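4. Setting up a portfolio review in Flostel

4.1 Before you start

You need the Portfolio Owner role to set up a review. If the Reviews tab is missing from your left-hand menu, ask your site administrator to change your role, then sign out and back in.

Have the following to hand:

The list of active projects, with a project lead for each.
The budget for the planning period, in one currency.
The scoring sheet your managers agreed at the last review, if there was one.

Note: Flostel holds up to 1,117 projects in a single portfolio. Archived projects count towards this limit. Deleted ones do not.

4.2 Creating the review

1. Open the Reviews tab and select New review.

2. Type a name. Names can be changed later, but the reference code underneath cannot.

3. Choose the portfolio from the drop-down list. Only portfolios you own are shown.

4. Set the planning period. The default is the current financial year.

5. Enter the total budget. Leave out commas and currency signs.

6. Select Save draft. The review now appears in your list with a grey label.

Caution: Do not change the currency once projects have been added. Flostel does not convert figures that are already in the review, and the totals will be wrong.

4.3 Adding scoring criteria

1. In the draft, open Criteria and select Add.

2. Give each criterion a short name, such as Market fit or Technical risk.

3. Enter a weight. The weights must add up to 100 before the review can be opened.

4. For criteria where a low score is good, tick Reverse scale. Technical risk is the usual one.

5. Set the pass mark. It starts at 70. Projects below it are flagged but stay in the ranking.

You can use up to 15 criteria. Most teams manage with far fewer – long sheets tend to be filled in badly.

To copy criteria from an earlier review, select Import and pick it from the list. Weights come across too, but the pass mark goes back to 70.

4.4 Inviting reviewers

1. Open People and select Invite.

2. Type each reviewer's work email address, one per line.

3. Choose Full or Partial. Partial reviewers see only the projects you tick for them.

4. Set a closing time. Scores cannot be entered after this unless you reopen the review.

5. Select Open review. Invitations go out straight away.

Note: A project lead cannot score their own project. Its row is greyed out on their sheet and left out of their averages.

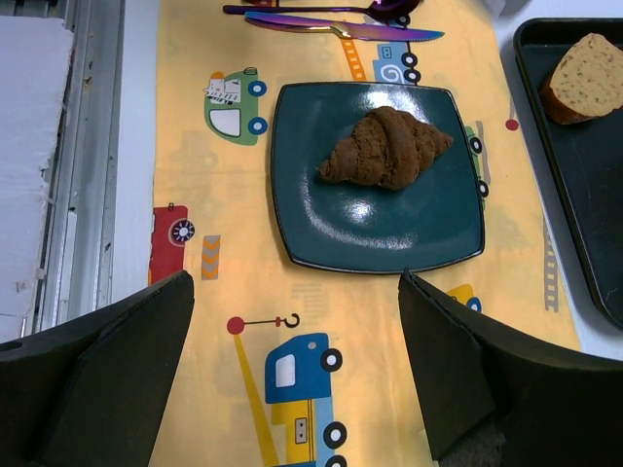

Can I add a project after the review has been opened?

Late projects can be added from the Projects page until the closing time. Everyone who has already sent in their scores gets an email asking them to score the new one, and their earlier scores are kept.

4.5 Closing the review

1. Check the Progress bar. Reviewers with scores missing are listed beneath it.

2. Select Send reminder if you need to. Flostel sends one reminder per person per day.

3. Select Close review, then Confirm.

The ranked list is ready within a few minutes. To carry on to budget allocation, go to section 5.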